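ok so end of term at the Rurndale school of design and I promised a thread. typing this on the train, bear with me

I run the textiles and surface pattern bit of the foundation year. Have done for 7 years. This is about the trip, the show, and the fees thing, in that order unless signal goes

The trip first. Two days at the Larkska archive, going through old pattern books. Oldest one they let us near is dated 1709. Gloves off, clean hands, pencils only. Students were silent for the first hour, which I have never managed in a studio

one of them asked the archivist if you could smell the dye. You can't. It smells like a cupboard. Still a good question

What they brought back was better than the drawings. It was the notes. "Repeat goes wrong here and they left it." "Someone has done this corner twice." That's looking. I can teach drawing, I find looking much harder to teach

Larkska don't charge schools btw. You write to them, you wait, you write again. I wrote in August 2024 and we got in the following May. Put it in your planner now if you teach this stuff

right, the show

We had 4 rooms and a corridor. Corridor was the best bit, as per usual. Everybody hangs their careful work in the rooms and then the corridor gets whatever is left and it looks alive

Theme was "repeat". I wanted "pattern" and got outvoted by my own students, fair enough, theirs was better

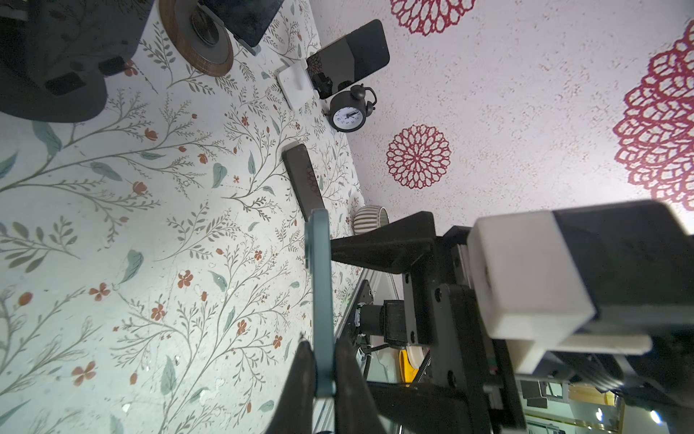
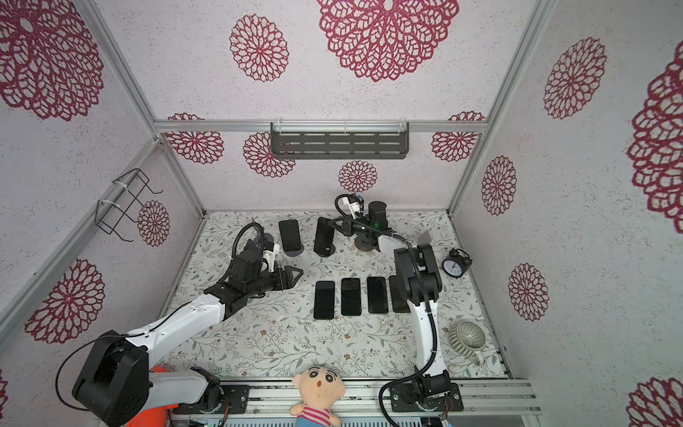
Chraibi gave us the cloth for the sewn pieces. End of roll, odd widths, some of it faded down one fold. Students moaned for a day and then cut round the fade and made it part of the design. Would not have happened with a nice new bolt

over 2000 people through the doors across the run. Last year we didn't even keep a tally so I've nothing to compare it with, but the biscuits went much faster

Parents were lovely. One dad stood in front of his daughter's screen print for ages and then asked me what job it leads to. I get this every single year. I used to have a speech

now I say: last year's lot are in sign making, a theatre wardrobe, a tile firm, nursing, two are doing maths. All of them can plan a thing, make it, find out it's wrong and start agian without crying. Mostly without crying

He said "nursing?" and I said yes, nursing. She's very good at it apparently

ok the fees thing. People have been asking in my messages so I'll say it once

The foundation year is not closing. I don't know who started that. What IS happening is the materials charge is going up and I think it's wrong and have said so in meetings, in writing, and in the lift

If you're 18 and choosing between a course with a hundred quid of ink on top and one without, you pick the one without. Then we all stand about at conferences asking why only certain kids do design. Well

Fomov have offered to cover ink and screens for anyone on a full bursary. That's signed, it's real, the form goes up on the course page before enrolment. It doesn't fix it for the ones just over the line. Still pushing on that

If you are just over the line, email the course office and ask for the hardship pot. Use those words. There is a pot. It isn't advertised well and half of it went unspent last time, which makes me want to lie down on the floor

tunnel, hang on

Back. Questions from replies

Portfolio for next year: ten pages max. Please put the sketchbook in. I don't need it scanned beautifully, phone pics on the kitchen table are fine. Show me one thing that went wrong

No you don't need A level art. No you don't need your own sewing machine. Yes you can apply at 43, we had a retired bus driver two years back and his repeats were immaculate

Someone asked if I'd share the reading list. Will do, its a mess, half of it is just "go to a carpet shop and look at the backs"

Two bits of coursework still uncollected from the corridor, big blue one and the long one with tassels. If they're yours come and get them before the decorators are in, office is open till four

this is my stop, more later if I remember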